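**Matte white tabletop: marks that won't wipe off**

**hbouvier**, 2/9/20

I have a matte white work table against a light gray-white wall. Top is a Pimmont, 7 years old, factory finish. It has started holding faint gray marks wherever something with a hard base gets dragged. Dish soap and a microfiber cloth remove the surface dirt but leave the marks. I don't want to raise the gloss. What are people using?

Huguette Bouvier

**rey_bench**

Need more information. Is it a laminate or a painted top? The Pimmont name went on both. Check the underside at the edge. A painted one will have overspray.

**hbouvier**

Overspray on the underside, so painted. Current state of the table, with the usual items on it:

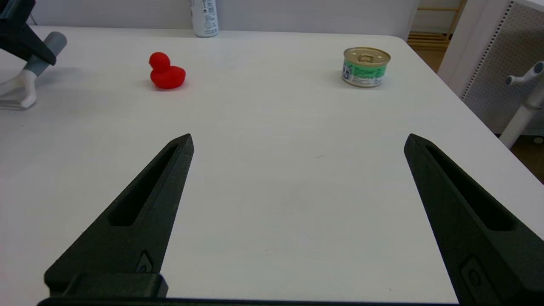
*Red duck, cat food with the pull-tab lid, spray bottle back by the wall.*

The cans are the main suspect. They get slid toward the back all the time. The duck is rubber and I assume it is harmless.

**dutden42**

I would not assume that about the duck. Soft toys can contain plasticizers that migrate into paint if they sit in one place long enough. You get a tacky patch or a color transfer, and red is a bad color to transfer onto white. Put a saucer under it.

**rey_bench**

That applies to soft vinyl. She said rubber. Different material, different problem.

**dutden42**

Plenty of "rubber" ducks are vinyl. The name tells you nothing about the material.

**ylecomte**

Both of you are off the question. Gray marks on matte white paint are usually metal transfer. The rim of a steel can is harder than the coating's binder, but the pigment and matting agents in the coating are hard enough to take metal off the rim. Soap does nothing to metal. I had the same marks on a shelf and cleared them as follows:

1. Wash and dry the area.
2. Melamine sponge, damp, no pressure. Test a corner first.
3. 2 passes, then stop and look from a low angle.
4. If a shine is developing, quit.

Ysaline Lecomte

**brirham_refinish**

Disagree with step 2. A melamine sponge is an abrasive, and on a matte paint it burnishes. You trade a gray line for a shiny spot, and the shiny spot is permanent. Use a mild oxalic acid cleanser as a paste, leave it for a minute, rinse well. Wear gloves, and keep the cat's dishes off the table until it has been rinsed.

**ylecomte**

Burnishing comes from pressure. I had none on mine with a light hand. Agreed that the acid is gentler on the sheen, but I would not use it where cat food is handled.

**hbouvier**

What about sanding? I have 300 grit in the drawer.

**brirham_refinish**

No. Only if you intend to repaint the whole top.

**hbouvier**

Understood. I tried the sponge on the back left corner. Marks are fainter, and I can't see a change in sheen with a lamp held low. I'll leave the middle alone until September, when I can move everything off for a few days and do it properly. A saucer is going under the duck in the meantime.

**rey_bench**

Felt pad or a tray for the cans too. Otherwise you will be doing the same job again next year.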